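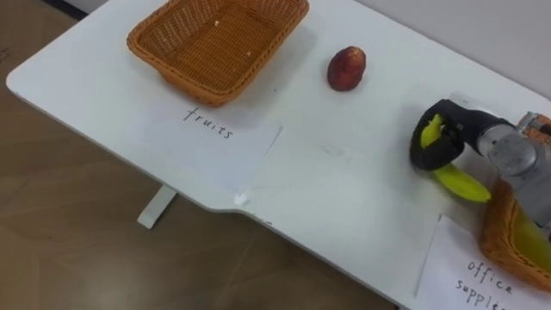 4 Budgeting for the small things

The robot was the easy part of the purchase. It had a quotation, a delivery date and a line of its own in the plan, and everyone who had to sign for it knew what they were signing for. The sorting task took longer to cost. It needs a table, woven baskets, paper labels and things to sort, and our purchasing form has no category for a banana. Adanech Hailu entered the whole lot under "consumables", where it was queried twice.

We use cookies to remember your reading preferences. Accept all | Manage settings 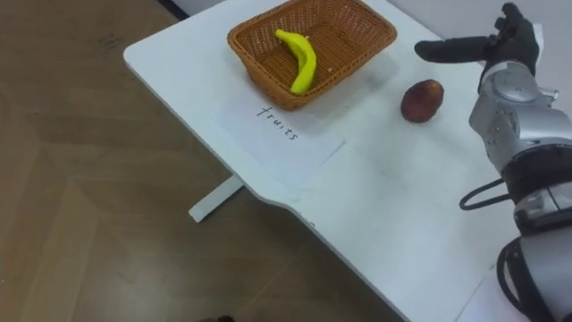 Spending on task materials was planned per trial station, with a ceiling of 900 euros for everything that is neither robot nor computer. The supplier, Flanance, offered a ready-made sorting kit that would have used up most of that. We declined it and wrote our own labels. The one reading "fruits" (Figure 2) is a sheet of white paper and a black pen, and it lies in front of the basket holding the banana at no measurable cost to the project. The final bill for the station was 634 euros, and the difference went on spare cables, a heading we had managed to leave out altogether.
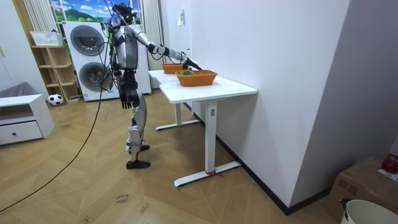
Dagim Moges objected that a cheap station only looks cheap until somebody adds up the hours, and that our plan priced staff time at nothing whatsoever. The point is fair. Resetting the objects between trials is done by hand, by people whose salaries sit in another budget, and a plan that hides them there will always favour the robot. In the revised version we enter reset time as its own line, which made the total worse and the meeting longer.

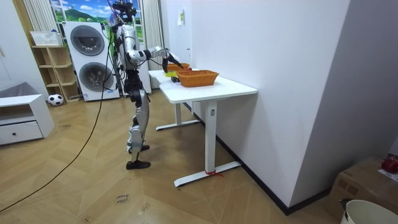 Lencho Institute, Equipment Planning Group

The revised plan also sets aside money for a second type of end effector. Cundholm quoted a lead time of up to 12 weeks, so an order placed in December would arrive comfortably after the report it was meant to inform. We suggest that groups in a similar position order hands and grippers together with the arm, and settle the baskets later. Baskets can be bought in an afternoon. Approval for them took us four weeks.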